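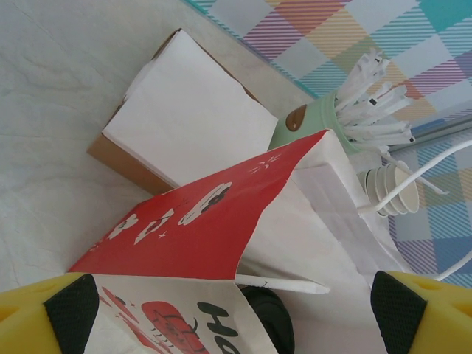 Pastel checks in pink, orange, yellow and teal, next to a plain white tabletop.

The Long Life of a Checked Cloth

My grandmother kept her tablecloths in the bottom drawer of a dresser that stuck in wet weather, and getting one out before supper was a job for two people, one to pull and one to hold the lamp. There were white ones for company, which we hardly ever saw, and there were the checked ones, which we saw every day of our lives.

I've been thinking about those checks since I spent part of last November in Skotholm, a small town with one good bakery and, until fairly recently, a weaving mill called Sandberg. The mill made household cloth for 90 years: towels, curtains, aprons, and above all tablecloths, in plaids and ginghams that traveled home in the suitcases of just about everyone who ever visited an aunt there. The looms are gone now, but the pattern books are still upstairs in the old office, and if you ask nicely at the bakery they'll lend you the key.

There are 491 patterns in those books, each one a little square of cloth glued to a card with the thread counts written beside it in brown ink. I had meant to stay an hour and I stayed until it was too dark to read. What surprised me was how bold they were. I had always thought of checked cloth as modest, a bit sleepy even, and here was page after page of purple against orange, or a green so sharp it made my teeth hurt (in a nice way).

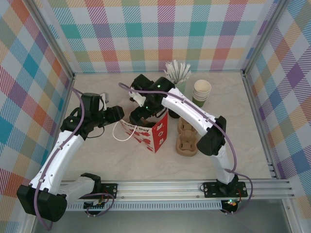 Words by the Home & Table desk
July 11, 2022

A check is about the simplest thing a loom can do. You run colored stripes one way and colored stripes the other, and wherever two different colors cross you get a third that you never dyed at all. Blue over white gives you that soft in-between blue your eye fills in from across the room. Add a few more colors and the arithmetic gets away from you very quickly, and I suspect that's why weavers loved it so. It was thrifty — a handful of dye pots could keep a whole pattern book going.

The cloth was kind to the people who used it, too. Gravy hides in a plaid. So do darns, and one of the cards at Skotholm has a penciled note recommending it "for families with boys."

A small company called Jondel has started weaving from the old cards again, and so far it has brought back 3 of them. I bought the one named Pimus, number 347 in the books, a big cheerful plaid that I told myself was a gift for my sister. It is on my own kitchen table as I write this, with a ring on it from the coffee pot.

If you have an old one at home, wash it cool, hang it in the shade, and iron it while it's still a little damp. Fold it along a different line each time you put it away, so the creases don't wear through. And do use it, please, on plain weekday evenings with soup. My grandmother's white ones came to me in perfect condition, and I can't remember a single meal we ate on them.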